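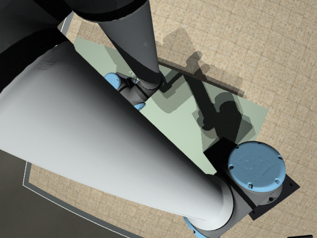
Renders: Lumska scene viewer, overhead and side cameras

Lumska tabletop pack: worth paying for, or build the cell by hand?

Posted by Marisol Delacroix in Simulation and Offline Programming

I am looking at the Lumska tabletop pack for a project that has to show some results in January. The work is a single arm picking a thin part off a stand on a bench. We have the real arm model already and a working controller. What we lack is a clean simulated cell to record runs in, and I would like to avoid spending weeks on it.

The trial gives you one room, one table and one arm, with fixed cameras. I have loaded it and moved the arm by hand, and it responds well. The product page says very little about contact settings or how start positions are varied between episodes.
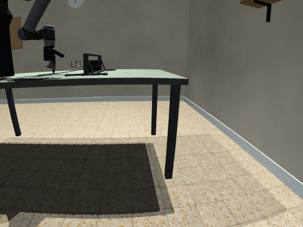
My questions are these. Does the contact between the fingers and a thin part hold up at the default time step? Can the fixture be swapped without breaking the scene file? And is the overhead camera any use for training, or only for checking the layout? I have used Imel before and was not happy with how it handled narrow grippers, so comparisons are welcome.

2 answers

Mei Nguyen-Tran

I have had the full pack in use for two projects. Taking your points in order.

Contact. The default step is too coarse for thin parts. Fingers closing on a rod will chatter, and the part creeps out of the grip over a long move. Run the physics at 1,000 Hz and leave the control loop where it is. Also raise the solver iterations before you touch friction. Most people do it the other way round, get a grip that looks fine, and then find it holds parts it should drop.

Fixtures. They are separate files referenced from the main scene, so a swap is simple as long as you keep the name of the parent node. If you rename it, the reset script fails without an error and the fixture stays where the last episode left it. Check this first if your episodes start to look too similar.

Cameras. The overhead view is good for layout and for reach checks. For training I would not use it alone. The upper arm is wide, and in any folded pose it sits between the camera and the work.
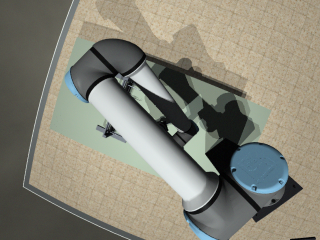
Overhead camera, arm folded across the work area. The long white link covers part of the hardware on the green surface.

You can move the camera, but then you lose the supplied calibration and have to export a new one. The export is a single command and takes a minute or so. I render at 512 by 512 and crop later. Going higher costs time and did nothing for our results.

Start positions are varied by a small config file. The ranges as shipped are narrow. Widen them, then run a batch with no policy at all and look for fixtures that overlap at reset. Our last batch came to 1,191 episodes, and more than 2 of them had to be thrown out for exactly that – I did not keep a proper tally.

Compared with Imel: Lumska is slower per step and its documentation is worse. The gripper models are better. For a thin part that decides it, in my opinion. 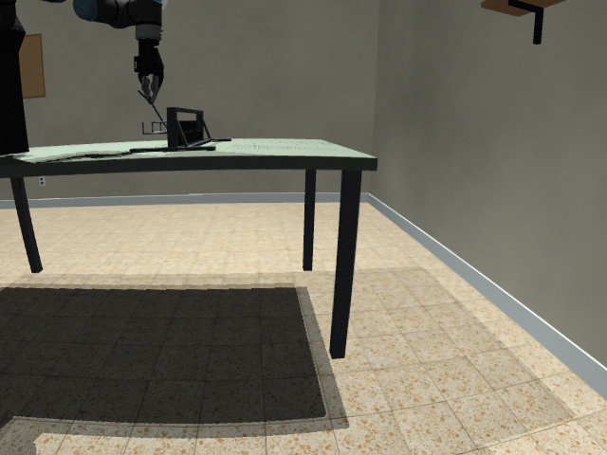

Licensing is the other thing to read before you buy. The pack is tied to one machine unless you take the floating option, and a move to a new workstation means writing to support. My request was answered by the next morning. On the technical side, spend your trial on the low side camera. It looks along the tabletop almost edge-on, with the fingers at the upper part of the rod and the wall showing through the top of the stand, so a gap or an overlap at the grip is easier to judge from there than from overhead. Step through the close one tick at a time from that camera and you will know whether the contact settings suit your part.

Ventura

We built ours by hand in Pukgate. The room took an afternoon, the fixtures took a lot longer. If you only have one part then buy the pack. If you have a whole family of parts I would build it, you will end up replacing all the fixtures anyway.

No idea about the time step, ours is different. Shadows are worth turning off if the renders are slow, unless you train on them.

Marisol Delacroix

Thank you both. I will rerun the trial at the higher physics rate and step through the grip from the side camera. The parent node name explains something I saw yesterday – I had renamed it to match our own files.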